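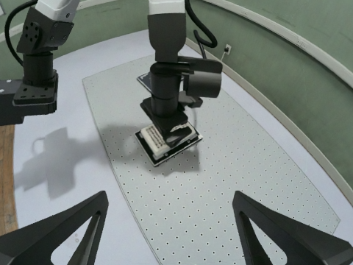

Lelex: a word list of kitchen and garden talk

Lelex is a collection of 2,000 everyday words and sayings that people use when they cook, grow things, preserve things and argue about soup. I started it because my aunts had four different words for the burnt bit at the bottom of the rice pot, and I wanted all of them in one place. It has grown a lot since then, and I'm so happy with where it is!

What you get

entries.csv - the main list, one row per word or saying
sayings.csv - the longer ones, 264 of them, with a plain reading next to each
sources.txt - short notes on where an entry came from (a letter, a recipe card, a phone call)
CHANGES.txt - what moved between versions

Every row in entries.csv has these columns:

word: spelled the way the speaker spelled it, or the way I heard it
meaning: one or two sentences in everyday English
group: cooking, growing, storing or weather
region: as given by the speaker, so it may be a town, a valley or "my mother's side"
heard: spoken or written
note: anything else, often the best part

Please do read the notes. One of them is a full page on when a bean counts as "talking" (it rattles in the pod when you shake the vine), with two people disagreeing about what month that should be.

Getting started

The files are plain UTF-8 with commas between fields and double quotes around anything that has a comma inside. They open fine in any spreadsheet. If accents look wrong, choose UTF-8 by hand when you import. Empty region fields mean the speaker didn't say, and I'd ask you not to fill them in by guessing.

How the words were gathered

Most came from letters and voice messages sent in by readers of the Vellunora newsletter, which ran a page of old kitchen words every June. Others came from handwritten recipe books, used with the owners' permission. Where two people sent the same word with different meanings, both meanings are kept as separate rows. Where the meanings matched and only the spelling changed, there is one row and the other spellings go in the note.

I left out brand names, people's names and a handful of insults (funny ones, sadly, but aimed at real neighbors).

Known gaps

Storing and weather are thin next to cooking. Baking words lean heavily toward bread, and there is almost nothing on fishing or on meat. Region names are not standardized, so sorting by that column will give you a mess. A few sayings rhyme in the original and fall flat in the plain reading - better versions are very welcome.

Sending in words

Write the word, what it means to you and where you heard it. A sentence showing how someone would really say it is even better. Please don't copy from published dictionaries.

License and credit

Free to use, share and change, as long as you credit Lelex and keep sources.txt with the data. Put together and looked after by Muthoni Shemweta.

Next up: a proper set of jam words. I have eleven for the skin that forms on top and I know there are more out there!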